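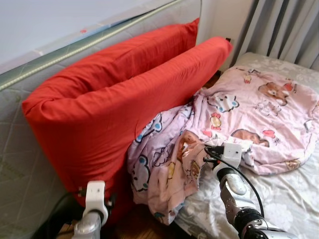 Kikislow opens mattress and bedding exchange in Renstead

Renstead, August 19, 2024 - Anyone who has ever tried to pass on a perfectly decent mattress will know what a palaver it can be, and we at Kikislow are so pleased to say there is now a friendlier way to go about it. Our new bedding exchange opens its doors this week on the ground floor of the old Zervas building, with parking at the back and a kettle on inside.

Single and double mattresses, cushions, sheets and blankets are all welcome, so long as they are clean and the fire label is still sewn on. Everything is looked over before it goes out again, and delivery inside the town is free.
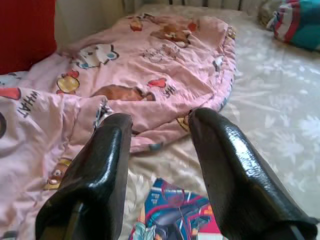

Wumpini Tsikata said the idea came out of last December, when 42 households asked for a bed in a single month and there were only seven to give. It was a hard few weeks, and we all remember it.

Since then the people of Renstead have been wonderfully generous - 916 items have come in through our spring and summer collections, and most have already gone to new homes.
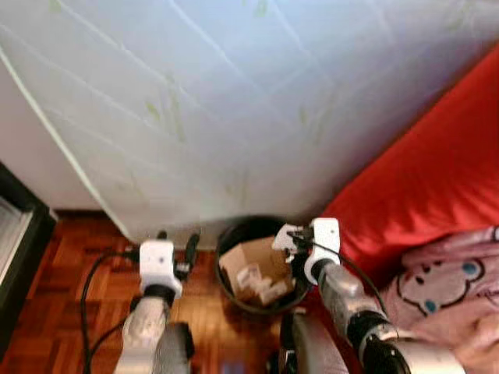
Collections can be booked by telephone or at the desk, and usually take place within four days. Please do mention stairs when you ring, and narrow hallways too if you have them!

Our friends at Bedance are paying for the van until the end of next year, and we cannot thank them enough.
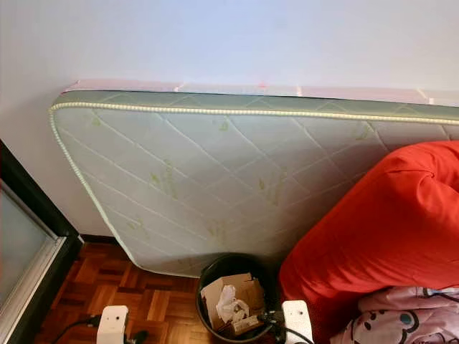
Bedance told us they would like to see the same thing tried in neighbouring towns, and that they would be glad to talk to any group thinking of starting one.

The exchange is open Tuesday to Saturday, 10am to 4pm.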